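The last order of the night

Joelle Obeidat has been running the kitchen at Tirico since the January it opened, and she still lays out the plates herself before anyone else arrives. When I come in by the side door at a quarter to nine in the morning she is wiping down a worktop and does not stop to shake hands.

"Sit anywhere that isn't wet," she says.

Tirico has 6 tables and a short menu that is mostly vegetables. Meat turns up now and then as a seasoning. Obeidat did not plan it like that. She had worked for eleven years in hotel kitchens, the last of them at the Rizk, where a banquet could mean 300 covers and a salad was something that went on the side of a plate and came back untouched.

"I used to see the bins at the end of a wedding," she says. "Whole leaves, dressed, with nothing wrong with them. People had moved them out of the way to get at the lamb. I thought, well, either they don't like it or we aren't making it well enough. And we weren't making it well enough. It was washed at noon and sent out at eight."

She left the Rizk without another job to go to. For most of a year she cooked lunches for an office in the next town and sold jars of pickled turnip at a market under the name Umemer, a word her niece made up. The pickles paid the rent on a lock-up with a sink. She made 1,000 jars in the first season and says she can still smell them on one particular coat.

The lease on the present place came up through the man who supplied her vinegar. It had been a shop selling lampshades. There was no extraction and the floor sloped towards the street, and it still does. You notice it if you put a lemon down.

I ask how a dish gets on to the menu, expecting to hear about notebooks. She does keep one, but it is mainly prices. Most of the work is done with one ingredient and one dish on a bare table, before any cooking.

"I put the thing in a bowl and look at it," she says. "A leaf, say. How big is it, does it sit down or does it stand up, where does the stalk go. If the stalk is over the edge then the customer has to deal with that, and they've only got a fork. So either I cut it or I give them a wider bowl. It sounds daft but that's half the job."

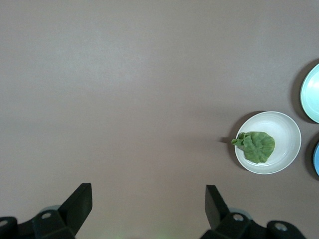
The bowls took longer to settle than the food. She began with a job lot of thick restaurant china from a hotel sale, and it was too heavy for the one waiter she could afford. Then she bought from Tovar, a small pottery further up the valley that had been making mostly plant pots. The first batch was too deep.

"Everything slid to the bottom and sat in its own dressing. You'd get a dry top and a swimming pool underneath. I took them back and asked for shallow ones, and he said shallow ones were harder to stack. I said I'd worry about the stacking."

She worries about the stacking. There are 213 pieces in the stock book, counting saucers, and she can tell me how many have been chipped and by whom. White is what she goes back to for anything green. She has nothing against coloured dishes and likes them for bread, eggs and yoghurt, but she thinks greens look tired on them under the evening lights.

She is firm about washing. Leaves go into a full sink of cold water, get lifted out by hand, and go into a second sink. They are never tipped out through a colander, as the grit that has sunk goes straight back over them. Then they are dried in cloths, rolled up loosely and kept at the bottom of the fridge. She does this in the morning and again at five o'clock.

"The second wash is a nuisance and everybody who starts here tries to get out of it," she says. "I did a night without it to be fair to them. I sent back my own food."

The dish that people come for is the plainest one. It is a braise of whatever greens are in, cooked for four minutes in a covered pan with garlic, a spoonful of stock and a little of the turnip pickle, and finished with oil off the heat. The stalks go in first. She will use chard, spring greens, bok choy or the outside leaves of lettuces that other kitchens would trim away.

Cooked lettuce, I say, is not an easy thing to sell.

"No. I don't put lettuce on the menu, I put greens. Then if they ask, we tell them. One gentleman asked and then didn't want it, and had the beans. He's had it since."

Did he like it?

"He finished it. I don't go round asking."

She buys from two growers and a wholesaler, and would like it to be three growers. The trouble is winter. From the middle of December there is a stretch when the local leaves are small and dear, and she has to choose between putting the price up and buying in. Last time she bought in. She said so on the menu and two customers complained, one about the leaves and one about being told.

I ask whether she misses anything about hotels. She thinks about this while she folds a cloth.

"The dishwasher. They had a machine you could have parked a car in. And the staff meal, because somebody else cooked it. I don't miss the hours, but then I haven't got rid of the hours."

She closes for two weeks in the summer and spends the first of them asleep. There has been talk of a second place, which comes mainly from her landlord, who owns the building next door. She went to look at it. The floor is level and it has a proper yard for deliveries, but the kitchen has no window, and she says she has done enough years under strip lights.

By half past nine the first grower has arrived with four crates and an invoice, and Obeidat has gone out to the pavement to go through them. She turns one crate round to see what is underneath, takes out a head, snaps the stalk and eats it. The crate comes in. The next one she talks about for some time, and in the end that comes in as well, for a pound less.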